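Workshop notebook, Doklow project, Flutport
January, morning and after lunch

Question for today is the same as last time: which of the cleaning and fetching chores could we give to the hand, and which must stay with us. In the last entry I wrote "soon" beside too many lines of the chore list. The list has 48 lines. I want to go through them again with a stricter pencil.

First the fetching from the floor. I put this at the top because everybody in the workshop hates bending, and because Opoku asked for it in their order.
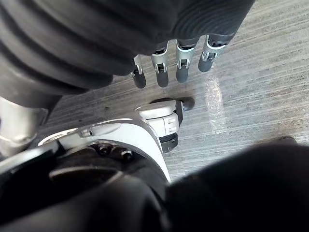
Picking small things from a floor is still harder for us than lifting a heavy box. A person touches the floor with the nails, slides, and closes the fingers. The hand has to know how far the floor is, and this it knows badly. The four fingers hang in a row like stairs, the thumb points to them from the other side, and for something as thin as a washer all of them must come down to the same height. Also the floor shines. Where the light makes a pale strip beside the fingers, I do not trust the depth values. To do: repeat with the blinds closed and compare the numbers before I change anything in the software.

My result on paper for now: screws and washers "no", rags "perhaps", cable ends "no". For rags I allow 10 tries per person, then we write down the result also if it is bad.

Second, work near pipes and hoses. I mean such simple things as wiping behind, feeling if a nut is loose, moving a hose to the side. A hose is a difficult neighbour. It bends when you touch it and it comes back when you let go, so the plan made one second before is already old. The braided line with its hexagonal nut would be a good first target, being thin and easy to find by its shine. The ribbed hoses I would leave for later. 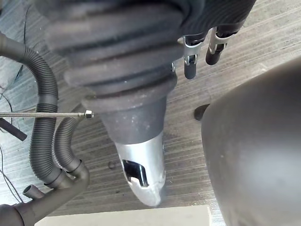
A colleague from the Flastlow bench wrote in the margin that I am solving the wrong problem, and that in a normal house the pipes are inside a cupboard with a door, with bottles in front, and no light. The bottles are already a day of work, according to this remark. I agree with the cupboard. I do not agree that we should begin with it. If the hand cannot come close to a hose in the open, the cupboard will only hide the reason from us.

Time for a person to check one nut by hand: 9 seconds, with my watch. Time for the machine I will not write before I have a fair way to start and stop the clock.

Third, holding something flat with one fingertip. Many chores need this and we never put it on the list as a chore: hold the sheet while the other hand wipes, hold the lid while the other hand looks for the edge. The metal tip on the pink piece, with the two slim fingers kept away from it, is the posture I would like to use as standard. Open point: how much force. My proposal is to begin low and go up by small steps. 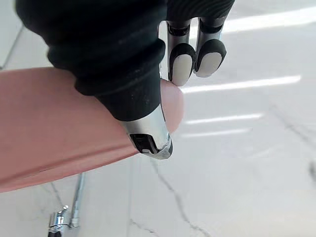
Somebody at the afternoon meeting asked why not simply use a clamp, because a clamp costs nothing and does not need charging. It is a fair question for the shop floor, and there I would also take the clamp. In the kitchen I am not so sure, as the thing to be held is different every minute. The same voice answered that a wet cloth under the board does it since 50 years. I have noted this.

State of the list after today: fetching rags stays, nuts stay with a question mark, holding is added as a new line. Window cleaning is removed until further.

Still to do:
ask Opoku if their washers may be replaced by thicker ones for the test
wipe the fingertips before the next run, the dust is my own fault
new batteries for the clock
read again the Flastlow notes on force, second half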